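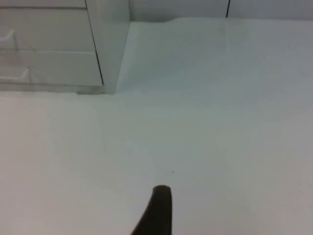 White tabletop with a white drawer cabinet
at the upper left

News > Press releases > 2019

23/07/2019 | By Yaowalak Wiriya

Meltik opens its first candle studio in Trososley

Well, we've gone and done it! After years of pouring candles in my aunt's garage (sorry again about the floor, Auntie), Meltik is getting a proper home. Our new studio and shop opens in October on the ground floor of the old Boonchu building in Trososley, and I could not be happier to be the one typing this up.

The studio gives us room to make 2000 candles a month, up from the 370 we can manage now on a good month with everybody's cousins helping. We're also adding five jobs, two in the shop and three in pouring and packing. If you've ever written to us asking for work, write again, please, because I lost a lot of those emails when I switched phones.

We're starting with nine scents. You'll know most of them from the market stall, like Pandan Toast and Rain on Tin, but there are a couple of new ones I've been fussing over since winter. Jesidel, the family soap maker two streets over, will have a shelf by the register too, and we're working on a gift box together (the ribbon is still being argued about).

Evening classes start the week we open. Thirumalai Kurian will be teaching them, and he's much more patient than I am.

"I've taught people who swore they couldn't boil an egg, and they all went home with a candle," said Thirumalai. "Some of them leaned a bit. They still burned."

Pongsak Chuensuk, who runs the Boonchu building, has been after us to take the space for ages. "It's been too quiet downstairs," he told me when we signed. "And the hallway will smell better."

Members of the press are welcome to come by before we open for a look around and a coffee. Just let Somkiat Srithong know you're coming and he'll meet you at the side door, as the front one sticks.

Contact: Somkiat Srithong, Press, Meltik | © 2019 Meltik. All rights reserved. | Back to top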